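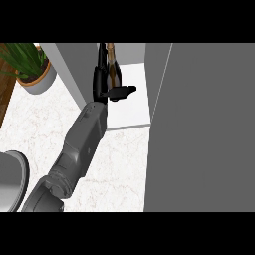 그림 1. 회색 로봇 팔과 흰 대리석 바닥(컴퓨터 렌더링 화면)

# 발데라마 문고 가죽 장정본의 적부(赤腐) 현황 조사와 보호 용기 제작

기록유산보존 전공 현장실습 과제 결과보고서

## 1. 과제 개요

본 과제는 쿠브스테드(Kuvstead) 도서관이 소장한 발데라마(Valderrama) 문고의 가죽 장정본을 대상으로 표지 가죽의 열화 상태를 조사하고, 손상 정도에 맞는 보호 용기를 설계·제작하는 것을 목적으로 하였다. 과제는 한 학기 동안 진행되었으며, 전반부에는 현황 조사를, 후반부에는 용기 제작과 재배가를 수행하였다.

발데라마 문고는 모두 1678권으로, 법률서와 여행기, 식물지가 대부분을 차지한다. 문고 전체가 한 서고에 보관되어 있으나 입수 시기는 서로 다르다. 먼저 들어온 분량은 이전 건물의 창가 서가에 오래 놓여 있었고, 나중에 들어온 분량은 처음부터 현재의 지하 서고에 배가되었다. 도서관의 기존 목록에는 장정 재료가 '가죽'으로만 적혀 있어 가죽의 종류나 손상 여부를 목록만으로 파악하기 어려웠다.

적부는 식물성 탄닌으로 무두질한 가죽이 산화와 산성 오염물질의 영향을 받아 섬유 결합을 잃고 적갈색 가루로 부서지는 현상을 말한다. 한번 진행된 적부는 원래 상태로 되돌릴 수 없다. 가루는 인접한 책의 표지와 본문으로 옮겨 가며, 열람자의 손과 옷에도 묻는다. 따라서 보존 실무에서는 표면 강화와 격리를 함께 고려하게 된다.

## 2. 조사 범위와 선정 기준

실습 기간을 고려하여 조사 대상은 226권으로 정하였다. 선정은 서가 단위의 층화 추출로 하였으며, 각 서가의 단마다 가죽 장정본을 고르게 포함하도록 하였다. 종이 장정본과 천 장정본, 재장정 시 인조 피혁을 사용한 책은 제외하였다. 반가죽 장정본은 책등과 모서리에 가죽이 쓰였으므로 포함하였다.

추출 과정에서 두 가지 문제가 확인되었다. 첫째, 일부 서가에는 목록에 없는 책이 섞여 있었다. 이들은 조사에서 제외하고 도서관 담당 부서에 별도로 통보하였다. 둘째, 큰 판형의 식물지는 눕혀서 보관되어 있어 위에 놓인 책을 모두 옮긴 뒤에야 상태를 볼 수 있었다. 식물지의 조사에 예상보다 많은 시간이 든 것은 이 때문이다.

## 3. 조사 방법

### 3.1 육안 조사

책마다 한 장의 조사표를 작성하였다. 조사표는 앞표지, 뒤표지, 책등, 홈(조인트), 머리띠 부위로 나누어 손상 유형을 기록하는 형식이다. 등급은 다음과 같이 네 단계로 구분하였다.

| 등급 | 상태 | 조치 방향 |
|---|---|---|
| A | 표면 광택이 유지되고 가루 발생 없음 | 현 상태 유지 |
| B | 모서리 등 일부에서만 가루 발생 | 중성지 싸개 |
| C | 책등과 홈 전반에서 가루 발생 | 보호 상자 |
| D | 가죽층이 들뜨거나 표지가 분리됨 | 보호 상자 및 처리 검토 |

가루 발생 여부는 흰 면포를 표지의 정해진 위치에 가볍게 대었다가 떼어 확인하였다. 문지르는 방식은 표면을 추가로 손상시킬 우려가 있어 채택하지 않았다. 금박 제목이 있는 부위와 장서표 주변은 면포 시험에서 제외하였다.

등급 판정은 두 사람이 각각 수행한 뒤 결과를 비교하였다. 초기에는 B와 C의 경계에서 판정이 자주 엇갈렸다. 홈에만 가루가 있고 책등은 온전한 책을 어느 쪽으로 볼 것인지가 쟁점이었다. 논의 끝에 홈은 책을 펼칠 때마다 힘을 받는 부위이므로, 홈 전체 길이에 걸쳐 가루가 발생하면 C로 보기로 하였다. 이 기준을 정한 뒤 앞서 조사한 책도 모두 다시 판정하였다.

### 3.2 환경 기록

서고의 온습도는 드란딜렐(Drandilel) 기록계로 측정하였다. 기록계는 출입문 옆, 서고 중앙, 외벽 쪽 서가의 아랫단에 설치하였다. 매주 월요일 오전에 자료를 내려받아 조사 일지와 함께 보관하였다. 외벽 쪽 기록계는 설치 초기에 시각 설정이 잘못되어 첫 주의 자료를 분석에 사용하지 못하였다.

### 3.3 이용 이력 검토

도서관이 제공한 열람 신청 기록을 조사 대상과 대조하였다. 신청자에 관한 정보는 제공 전에 모두 삭제되었으며, 본 과제에서는 책별 열람 빈도만 활용하였다. 오래된 기록은 수기 대장으로만 남아 있고 청구기호 체계가 현재와 달라, 서명이 분명히 일치하는 경우에 한하여 반영하였다.

## 4. 조사 결과

### 4.1 등급 분포

조사 대상에서 가장 많은 등급은 B였고, C가 그 뒤를 이었다. D로 판정된 책은 11권이며 모두 먼저 입수된 분량에 속하였다. 나중에 입수된 분량에서는 A와 B가 대부분이었고, C는 드물게 나타났다.

D 등급의 책은 공통적으로 책등 가죽이 얇게 깎여 있었다. 모서리와 홈의 가죽을 얇게 다듬는 것은 제본 과정에서 일반적인 공정이지만, 이들 책에서는 홈의 바깥까지 얇은 구간이 넓게 이어졌다. 가죽의 두께가 손상에 영향을 주었을 가능성이 있으나, 같은 공방에서 제작된 책인지는 확인하지 못하였다.

### 4.2 손상 부위

가루는 책등의 머리 쪽과 홈에서 가장 자주 발생하였다. 책등 머리는 서가에서 책을 꺼낼 때 손가락이 걸리는 부위이고, 홈은 앞서 기술한 바와 같이 반복적으로 굽혀지는 부위이다. 표지의 평면부는 상대적으로 양호하였으나, 옆 책에서 옮겨 온 가루가 표면에 남아 있는 사례가 있었다. 이 경우 해당 책의 등급에는 반영하지 않고 비고란에 '전이'로 기록하였다.

색이 옅은 송아지 가죽 장정본에서는 책등만 뚜렷하게 변색된 경우가 많았다. 책등은 서가에 꽂힌 상태에서 빛을 받는 유일한 면이므로 이전 건물의 창가 보관과 관련이 있을 것으로 보인다. 다만 당시의 조도 기록이 남아 있지 않아 이를 수치로 뒷받침할 수는 없다.

### 4.3 환경과의 관계

서고 중앙과 출입문 옆의 온습도는 조사 기간 내내 큰 차이가 없었다. 외벽 쪽 아랫단에서는 상대습도가 다른 지점보다 높게 유지되었으며, 비가 이어진 기간에 차이가 더 벌어졌다. 그러나 외벽 쪽 서가의 책이 다른 서가의 책보다 등급이 낮지는 않았다. 적부는 장기간에 걸쳐 누적되는 손상이므로 한 학기의 환경 자료로 상관관계를 논하기는 어렵다. 해당 위치는 적부보다 곰팡이 발생의 관점에서 지속적으로 관찰할 필요가 있다.

### 4.4 이용과의 관계

열람 빈도가 높은 책이 반드시 낮은 등급을 받은 것은 아니었다. 여행기류는 신청이 잦았음에도 B에 머문 책이 많았고, 법률서 중에는 열람 기록이 전혀 없는데도 C로 판정된 책이 있었다. 수기 대장의 일부만 반영하였으므로 이 결과는 참고 자료로만 제시한다.

## 5. 보호 용기 제작

### 5.1 재료 선정

용기 재료로는 멀트덴(Multden)의 보존용 판지와 중성지를 사용하였다. 선정 과정에서 판지의 두께가 다른 시제품을 만들어 비교하였다. 두꺼운 판지로 만든 상자는 견고하였으나 서가의 폭을 지나치게 많이 차지하였고, 얇은 판지로 만든 상자는 큰 판형의 무게를 견디지 못하고 바닥이 휘었다. 최종적으로 일반 판형에는 얇은 판지를, 식물지에는 두꺼운 판지를 적용하였다.

중성지는 약 1000장을 재단하여 사용하였다. 재단 시에는 종이의 결 방향을 책등과 나란하게 맞추었다. 초기에 결 방향을 확인하지 않고 재단한 분량은 접은 선이 고르지 않고 싸개가 벌어져, 상자 내부의 간지로 돌려 사용하였다.

### 5.2 용기의 형태

B 등급에는 책 전체를 감싸는 접이식 싸개를 제작하였다. 접착제를 사용하지 않고 날개를 서로 끼워 고정하는 구조이며, 책등 쪽에 청구기호를 적을 여백을 두었다. 기존 청구기호 라벨이 가죽에 직접 붙어 있는 책은 라벨을 떼지 않았다. 라벨을 제거하면 가죽 표면이 함께 떨어질 위험이 컸다.

C와 D 등급에는 뚜껑이 앞으로 열리는 상자를 제작하였다. 책의 높이, 폭, 두께는 각각 두 지점에서 재고 큰 값을 기준으로 삼았다. 오래된 책은 앞마구리 쪽이 벌어져 있는 경우가 많아 책등 쪽 두께만으로 상자를 만들면 뚜껑이 닫히지 않는다. 실제로 초기 제작분 가운데 일부는 이러한 이유로 다시 만들었다.

D 등급의 책 중 표지가 분리된 책은 무명 끈으로 표지와 본문을 느슨하게 묶은 뒤 상자에 넣었다. 매듭은 앞마구리 쪽에 두어 표지 면이 눌리지 않도록 하였다. 떨어진 가죽 조각은 작은 봉투에 담아 원래 위치를 적고 같은 상자 안에 보관하였다.

### 5.3 표면 강화 처리에 관한 검토

지도 과정에서 가죽 강화제의 적용 여부가 논의되었다. 셀룰로오스 에테르를 알코올에 녹인 용액은 가루 날림을 줄이는 데 널리 사용되지만, 가죽의 색을 어둡게 하거나 금박 주변에 얼룩을 남길 수 있다. 본 과제에서는 문고의 책에 직접 적용하지 않고, 실습용 폐가죽 시편에 대해서만 시험하였다. 시편에서는 도포 횟수가 늘수록 색이 짙어졌고, 표면이 이미 벗겨진 부분에서 변화가 더 컸다. 도서관과의 협의에 따라 처리 여부는 보존 담당 부서의 판단에 맡기기로 하였다.

## 6. 재배가와 기록 정리

용기에 담긴 책은 부피가 늘어 원래의 단에 모두 들어가지 않았다. 이에 따라 식물지를 서고 안쪽의 넓은 서가로 옮기고, 남은 공간에 일반 판형을 나누어 배치하였다. 위치가 바뀐 책은 목록의 서가 번호를 수정하였으며, 원래 자리에는 안내 표지를 꽂아 두었다.

조사표는 전자 문서로 옮겨 도서관에 제출하였다. 입력 항목은 청구기호, 장정 재료, 등급, 손상 부위, 용기 종류, 비고로 구성하였다. 가죽의 종류는 모공의 배열을 확대경으로 관찰하여 기재하되, 열화로 판별이 어려운 경우에는 '미상'으로 남겼다. 추정에 근거하여 기재한 항목은 이후 이용자가 확정된 정보로 받아들일 우려가 있어 별도의 표시를 두었다.

## 7. 한계와 후속 과제

본 과제의 조사 범위는 문고의 일부에 한정된다. 층화 추출을 적용하였으나 서가별 책의 수가 고르지 않으므로, 등급 분포를 문고 전체에 그대로 확대하여 해석하는 데에는 주의가 필요하다. 또한 산도 측정은 시료 채취가 필요하다는 점에서 수행하지 않았으며, 등급은 전적으로 육안과 면포 시험에 의존하였다.

후속 조사에서는 다음 사항을 다룰 것을 제안한다.

- 조사되지 않은 가죽 장정본에 대한 동일 기준의 등급 판정
- 외벽 쪽 아랫단의 습도 관찰과 해당 단의 비움 여부 검토
- '전이'로 기록된 책의 표면 청소와 그 후의 재확인
- 수기 열람 대장과 현행 청구기호의 대조표 작성

용기 제작에 사용한 도면과 치수 기입 양식은 부록으로 제출하였다. 도면은 멀트덴 판지의 두께를 기준으로 작성되었으므로 다른 재료를 사용할 때에는 접는 선의 간격을 다시 계산하여야 한다. D 등급 책의 다음 점검은 7월로 예정되어 있으며, 점검표는 각 상자의 뚜껑 안쪽에 넣어 두었다.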